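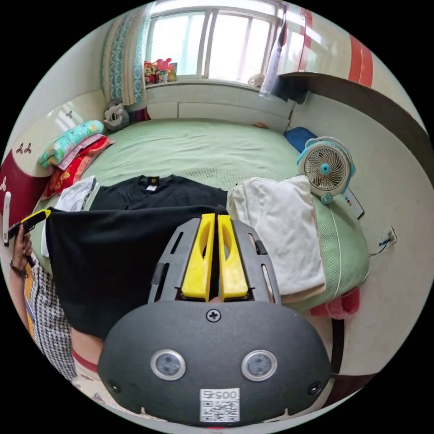
Quick one, typing this before work. Coffee going cold already.

So the closet thing. I'm on month two of buying no clothes at all. Started in February after I added up last year's receipts and got $2,906. On clothes! For a person who wears the same four things. Felt a bit sick, then made a spreadsheet.

Went through everything I own. 94 pieces, not counting socks. Down to 56 now, and there's a bag by the door for the thrift store that I keep walking past. Most of it was Gradari stuff from the outlet, the kind that goes weird at the seams after over 92 washes. OK I made that up, more like ten.
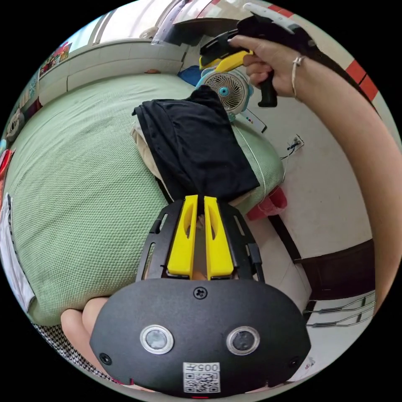 Hardest part is the emails. Etudel sends me one every single morning, usually before 7. Unsubscribed twice. Still comming. Also deleted the Kendent app, which helped way more than I expected, I used to scroll it in line at the grocery store and end up with a cardigan.

Rules so far: no buying, mending is fine, swaps with my sister are fine. Shoes only if a pair dies. Underwear is exempt, obviously. Took my winter coat to Polishchuk on the corner for a new zipper and it's like having a new coat, kind of. Should of done it years ago.

Not sure what I do about the wedding in summer. Might borrow a dress. Might cave.

Ok late, gotta run. More on the mending later, I have opinions about thread.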